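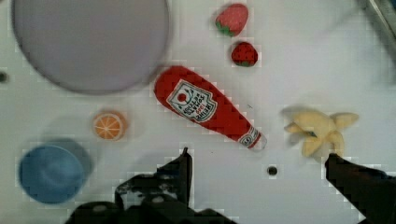

Composition grid (lettering)

A composition grid is a set of light guide lines drawn before a lettered phrase is inked. It fixes the height of each line of words, the space between lines and the outer shape of the whole piece. The grid is normally ruled in hard pencil and rubbed out once the ink has dried.

Structure

The simplest form has a baseline and a waist line for each row. A third line may be added for the tops of capitals. Rows need not be equal in height: short linking words such as "and" or "of" are often set in narrow bands, leaving the wider bands for the main words. Slant lines are added where the letters lean, and a centre line where the layout is symmetrical.

Curved grids

In an arched grid the baseline is a section of a circle, and the upright strokes follow its radii. In a wave grid they stay vertical. Mixing the two methods within one row gives uneven gaps at the ends. 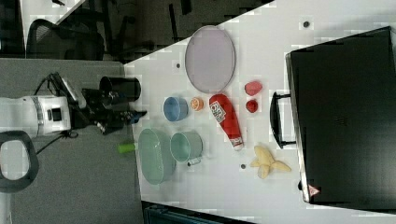

Tabletop with an oval plate, a small bowl, a ketchup bottle and toy foods.

The Riquelme grid

The Riquelme grid divides a square sheet into 23 bands, grouped by the letterer to suit the phrase. It was set out by Yamila Cisternas in a workbook published by Pruvance. A later version by Vinh Tô has 42 bands and is meant for tall sheets. Both leave the outer 2 bands blank as a margin.

See also

Baseline
Flourish
Letter spacing
Wometti layout

This page was last edited on 05/05/2023.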